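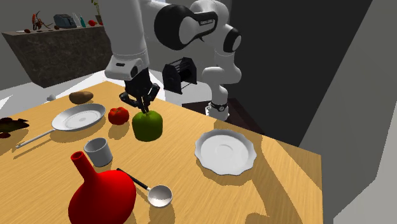

Franka arm, gripper on the green pepper. Tomato to the left.

Notes on the chapel at Storamska, from the parish register and the building accounts. Short thread.

The register opens in 1009 by the old district numbering. That is a volume number. It gets quoted as a year in at least two local guides and the mistake keeps spreading.

The first list has 16 households, all Reformed, all tenants on the Bayram estate. They had no minister of their own. One came over from Simex every second month and was paid in grain and firewood.

Services were held in a barn until the estate gave up a strip of land by the mill road. The deed survives. It sets the size of the plot and forbids a bell — the Catholic parish had objected to one.

The accounts for the building are complete except for the roof. Stone came from the Rolo quarry, 52 cartloads, entered one by one with the driver's mark. Lime was bought locally. Labor is not listed, so I assume the households did it themselves.

Seating was planned for 60. The bench rents show that the front two rows on the north side were never let. A later note mentions damp on that wall.

The school shared the building at first. The teacher also led the singing and kept the register, which explains why the handwriting changes whenever the school accounts do.

The bell ban was dropped when the estate was sold. The tower is later than the nave and the join is easy to find — look for the change in stone above the side door.

Still missing: the roof account and the second volume of baptisms. The index at Simex lists both, with no shelf mark for either.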